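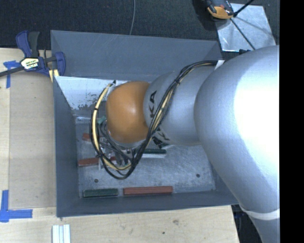 **Figure 3.** The arm over the gray bin, with red and green blocks on the bin floor.

### 3.2 Bin and table setup

The picking cell was built in a shared workshop in Arnwood, on a wooden table that other members also use. The bin therefore had to come off quickly and go back to the same place. We marked its position with blue tape and held one corner with a bar clamp (Figure 3). Bolting it down was tried first and dropped after the tabletop began to split along an old screw line.

The arm was bought used. Its internal wiring could not carry the extra lines for the gripper, so these run outside the casing as a tied bundle with a wide loop near the wrist. Rebane set the loop length by hand, moving the arm slowly through the poses needed to reach each corner of the bin. A shorter loop pulled tight when the wrist turned fully – a longer one caught on the bin wall.

Test parts were plain rectangular blocks in two colors. Before each trial the blocks were dropped in from a cardboard tray and left as they fell. Blocks lying against a wall were not moved, although the narrow fingers have little room to open there.

We ran 424 trials in September using the Tresis planner with its default settings. A trial ended when the bin was cleared or after three failed grasps in a row. Travel speed was limited to 700 mm/s outside the bin and reduced by hand-set waypoints inside it. The clamp was checked between trials and the bin was pushed back to the tape if it had shifted. Failures are sorted by cause in the next section.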